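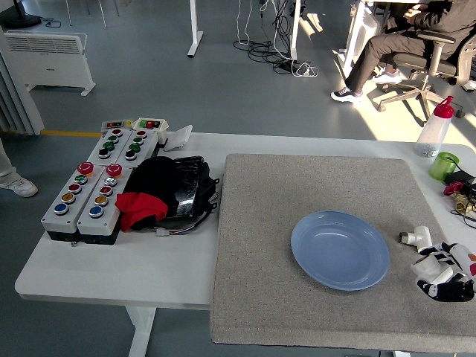 Blue oval plate on the gray mat, bench two.

February, 4:10 pm

Glaze notes, mostly for me, but Isauro asked for a copy so I'm trying to write neatly (ha).

Pulled the second batch of the Nava blue out of the small kiln after lunch. Much happier with this one! The first batch crawled all along the rims and I was ready to blame the clay, but Crescencio looked at my mixing sheet and spotted that I'd only sieved it once. So this time it went through twice and I let it sit overnight with a lid on. It went on like cream.

Batch was 249 g dry to 180 g water, which is wetter than the Rulteo recipe says. I tried theirs as written and it set up like pudding before I'd finished the third test tile – might be our water, might be that my bag of clay is older than I think. Going to 160 g on the next one anyway just to see where it goes bad, tiles only, no real pots.

Brushed tiles came out streaky on the backs. Dipped ones are way better, even the one I dropped back in the bucket and had to fish out with a spoon. Count of two in the glaze, then out, then a little shake. Any longer and it pools in the foot ring and I'm there with the grinder all evening.

Still have pinholes on the tiles from the top shelf and none on the bottom shelf. Isauro thinks the top is running cool and wants to put cones on all the shelves next time. Fine by me, but we're almost out of cones and the Demport order hasn't shown up yet (did anyone call them?).

Also the lid on the Nusomholm white bucket is cracked, so it's got plastic wrap and a rubber band on it. Please don't stack anything on top!

To do: label the tiles before I forget which is which, wash the big sieve, ask Crescencio for his slow cooling schedule.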